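グリッパー比較ギャラリー タオル編

Cirkusの作業場で、柔らかいものをつかむグリッパーを比べました。候補は平行開閉型が中心で、指先の形と表面だけが違います。カタログではどれも「繊細な把持に対応」と書いてあり、こちらの悩みには対応していませんでした。

参加したのは、ホアキン・トロンコソ(制御)、グラシエラ・オカンポ(指先の設計)、ニカノル・ダサ(カメラ)、それに書いている私、コンスタンサ・ドミンゲスです。途中でヘリット・マースが様子を見に来て、タオルを一枚たたんで帰りました。所要時間は計っていません。計ると全員の士気に関わるためです。

評価に使った動作は、つかむ、持ち上げる、二点で張る、折る、かごに入れる。試行は全部で355回。うち57回はタオルを一度も持ち上げられずに終わっています。この数字は最初に出しておきます。後ろのほうに小さく書くと、だいたい見つかって怒られるので。

更新日:2026年4月17日

ギャラリーの前に、条件のメモ

グリッパーは左右とも同じ型をつけ、片腕だけ別の型にする組み合わせは今回やっていません。ホアキンはやりたがりましたが、設定ファイルの数が増えると聞いて急に静かになりました。

把持力は10段階。弱いほうから試し、落としたら一段上げる決まりです。単純な決まりですが、「落とした」の定義で昼休みがひとつ消えました。最終的に、指の間に布が残っていれば把持、残っていなければ落下としています。端の糸一本でぶら下がっている場合は把持です。グラシエラはいまだに納得していません。

タオルは洗濯済みのものを使い、試行ごとに広げ直しています。毎回きれいに広げてから始めるとロボットに甘すぎるという意見があり、後半は雑に置きました。人間が意図して雑に置くと、なぜか毎回似た形になります。雑さにも練習が要るようです。

各グリッパーの印象

Ladham 平型指
指先がまっすぐで薄く、机とタオルの間に入りやすい。一枚だけ拾う動作では一番素直でした。困るのは引っ張ったときです。力を上げても布がするすると逃げ、二点で張る動作の途中で片側が先に抜けます。抜けたほうの腕は、そのことに気づかず最後まで堂々と動きます。見ている側が申し訳なくなる動きです。

Garrido 溝つき指
内側に細い溝があり、パイル地によく噛みます。噛みすぎます。離す動作で布がついてくるため、せっかくかごに入れたものをもう一度連れて帰ってくることがありました。開き幅を広げるとだいぶ減りますが、今度はかごの縁に指が当たります。どちらで困りたいかを選ぶ製品、というのが私の感想です。ニカノルは三つの中でこれが一番好きだそうです。離す担当ではないからだと思います。

Jurnberg 柔軟指
当たった相手に沿って指が少したわむ型。しわの寄ったところをまとめてつかむのが得意で、厚みのばらつきに強い。反面、端の一枚だけをつまむのは苦手で、下の層まで親切に拾ってきます。柔らかいので指先の位置が読みにくく、ホアキンの補正表は34行まで伸びました。本人は「まだ読める」と言っています。本人以外に確かめた人はいません。

手首のカメラについて

比較のもうひとつの主役がカメラです。上から全体を見るカメラだけだと、腕が作業に入ったとたん、肝心のところが腕で隠れます。そこで手首側にも小型のカメラをつけ、指先の間を近くから見られるようにしました。

手首側の映像は、把持の判定にはよく効きます。布が指の間で折れているのか、一枚だけなのか、縁まで届いているのか、人間が見てもすぐわかる。代わりに、布を持ち上げると画面がほぼ布になります。タオル以外の世界が存在しなくなるので、次にどこへ置くのかは別のカメラに聞くしかありません。

取り付け角度は三回変えました。最初は指先を真正面に見る角度で、見た目は立派でしたが、かごがまったく入りません。次は起こしすぎて、指先が画面の下に消えました。最後の角度は両方が少しずつ不満、という位置で、全員がしぶしぶ合意しています。カメラの角度としては、たぶん正しい決まり方です。

露出は固定。自動にしていたころは、白い布が近づくたびに画面が暗くなり、離れるとまた明るくなって、見ている人間の目のほうが先に疲れました。固定にすると暗いところは暗いままですが、文句を言う回数は減りました。

二点把持

端と中ほどをつかんで張る動作です。端は一枚に近く、中ほどは折り重なって厚い。同じ把持力の設定で両方を満足させるのは難しく、今回いちばん意見が割れました。
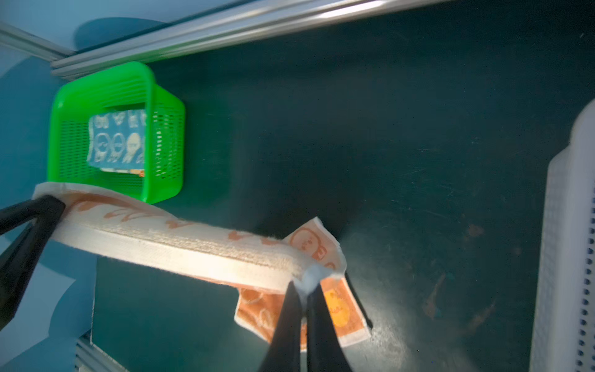
左の黒い指が端を、もう一方が中ほどの折り重なったところを把持。奥の緑のかごには青い布。キャラクターたちの表情は評価対象外。

左右の把持力を別々に設定する案は採用になりました。端の側を強め、厚い側を弱めにします。逆だと思っていた人が二人いて、そのうち一人は私です。厚いほうは布どうしが重なって勝手に引っかかってくれるので、力ずくにする必要がありませんでした。

柄つきのタオルを使うことには事前に反対もありました。無地のほうが認識の条件がそろう、という真っ当な意見です。ただ、家にあるタオルはたいてい何かの柄がついていますし、柄があると布のどこをつかんだのか後から見返しやすい。記録のファイル名に「顔の横」「丸いマークの下」などと書かれはじめたのは予想外でしたが、座標より早く通じるので、そのままにしています。

いまのところの順位

つまむならLadham、まとめてつかむならJurnberg、絶対に落としたくないが離せなくてもいいならGarrido。総合順位はつけていません。つけた版もあったのですが、重みづけを変えるたびに一位が入れ替わり、重みづけを決めた人の好みがわかるだけの表になったので消しました。

8月に指先の材料を替えてもう一度やります。グラシエラの新しい指先は、溝と平面を半分ずつにしたものだそうです。両方の長所が出るのか、短所が出るのか、作った本人は前者に、ホアキンは後者に昼食を一回分賭けています。

補正表と試行ごとの記録を見たい方はニカノルまで。ファイル名の読み方も一緒に聞いてください。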